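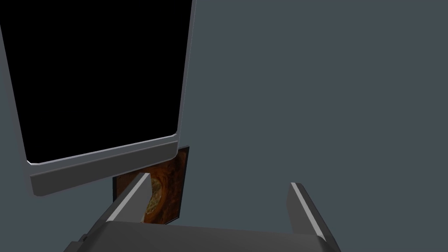

One tenant in Parkcombe told us that the kitchen was clean enough for her until someone else said it was not, and that she had never thought about the ledges at all before the chart went up. Similar remarks came up in both towns, and they bear on a problem we had not planned for when we drew up the diary form. The form asked who had cleaned and when. It did not ask what the person thought needed cleaning.

Figure 6. Computer rendering of a panel with a flat black face, a thin light gray frame and a thicker gray ledge along the bottom.

4.3 Disagreement over what counts as a cleaning task

The diaries were kept for six months by 400 tenants in shared apartments in Parkcombe and Wustosen. All of the apartments were let by Urbańczyk, which rents by the room and leaves daily cleaning to the people who live there. Halls and stairs are cleaned under contract and are left out of this section. Tenants in the Wirka apartments had a printed chart on the kitchen wall listing the weekly tasks. Tenants in the other apartments had no chart unless they made one themselves.

In the entries, tasks fell into two broad groups. The first group had a clear end point. Taking out the trash, emptying the dish rack and mopping the floor were recorded in much the same words by everyone in an apartment, and the entries of different tenants mostly agreed on who had done them. The second group had no clear end point. Wiping down, dusting and "doing the kitchen" were recorded often, but two people in the same apartment could use the same words for quite different amounts of work. For some, doing the kitchen meant the counter and the sink. For others it took in the cabinet fronts, the door handles and the top of the refrigerator.

Raised edges, sills and the seams where a frame meets a flat face were a common source of trouble within the second group. A large flat face like the one in Figure 6 was treated as a single item and wiped in one go. The ledge under it could be counted as part of the same job, as a separate job, or as no job. Where tenants disagreed, the person with the wider definition tended to record more work and also more annoyance. The person with the narrower definition often recorded no dispute at all. We found this pattern in apartments with a chart and in apartments without one.

The Wirka chart helped with the first group of tasks. Missed trash days were recorded less often in the chart apartments, and arguments over whose turn it was were shorter, as far as the written entries show. It did little for the second group. The chart said "surfaces" and gave no list. Several apartments in Wustosen added one by hand, and in those apartments the entries for wiping became longer and more alike over the following weeks. We did not ask tenants to do this and cannot say how common it was, as we only learned of the added lists when tenants mentioned them.

Length of stay also mattered. Tenants who had moved in after the others took over whatever definition was already in use, at least at first. When a long-standing tenant moved out, the definition sometimes left with them. One diary from January notes that the windowsill had "stopped being a thing" after a roommate left, and the writer seems to have been pleased about it.

Follow-up interviews lasted up to 70 minutes and were held in the apartments in the early evening. We asked each tenant to walk through the kitchen and name the parts they would clean on a normal turn. Tenants who lived together were interviewed apart. Most left out at least one part that a roommate had named, and few of them expected to. When told in general terms that answers differed, they usually put the gap down to effort or upbringing. Differences in what people notice were raised less often.

These results limit what can be read from the task counts in Section 4.2. A tenant with many short entries under wiping may have done less than a tenant with one entry for the whole room.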